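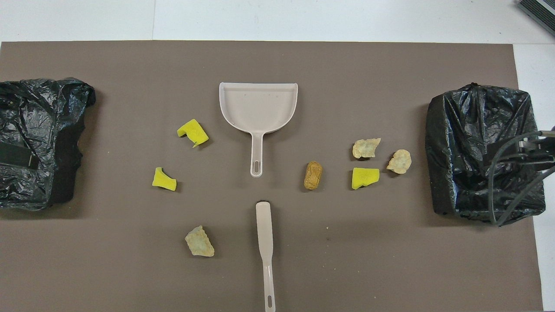
*Fig. 1 — Grand tapis brun taupe sur un plateau blanc ; à gauche, un sac plastique noir.*

## Séance 3 — La couleur des fonds, ou comment regarder un brun

Bonjour à toutes et à tous, et merci d'être revenus si nombreux après la séance sur les blancs, qui était un peu aride, je le reconnais volontiers. Nous passons aujourd'hui aux teintes que l'on dit « neutres » — le mot est commode, mais il nous empêche souvent de regarder. Prenez le taupe : demandez à trois personnes de le décrire et vous entendrez parler de gris, de brun, parfois même de rose (j'ai eu droit au « champignon » l'an dernier, et j'avoue que je l'emploie depuis).

### Le contraste simultané

Une couleur change d'allure selon ce qui l'entoure. Un brun moyen posé sur du blanc paraît plus sombre et plus dense que le même brun posé sur du noir. Chevreul l'avait très bien expliqué au XIXe siècle à propos des laines teintes des Gobelins, et je vous encourage à feuilleter son traité à la bibliothèque, ne serait-ce que pour les planches, qui sont superbes !

Retenez pour l'atelier :

- la **teinte** : rouge, jaune, bleu, et tout ce qui se glisse entre les trois ;
- la **clarté** : la place de la couleur entre le noir et le blanc ;
- la **saturation** : faible dans les bruns et les taupes, d'où notre embarras à les nommer.

### Mat et brillant

L'état de surface compte autant que le pigment. Une matière mate diffuse la lumière et garde une couleur assez égale, tandis qu'un plastique noir et luisant se couvre de reflets blancs à chaque pli. Quand vous peindrez un noir brillant, commencez donc par chercher les clairs, et prenez votre temps.

### Exercice pour octobre

Sur une feuille de format raisin, préparez une gamme de 30 bruns à partir de terre d'ombre, de bleu outremer et de blanc, sans noir en tube. Notez chaque mélange au crayon sous l'échantillon. Découpez ensuite deux carrés dans une même teinte, collez l'un sur fond blanc, l'autre sur fond noir, et écrivez quelques lignes sur ce que vous voyez — vos mots à vous, même maladroits, me conviennent très bien.

Ottó Bozsik nous prête son nuancier Trava, consultable en salle jusqu'à 18 heures. Il est ancien et les charnières sont fatiguées, alors tournez les pages doucement, s'il vous plaît. Pour la prochaine fois, apportez un chiffon et vos pinceaux plats.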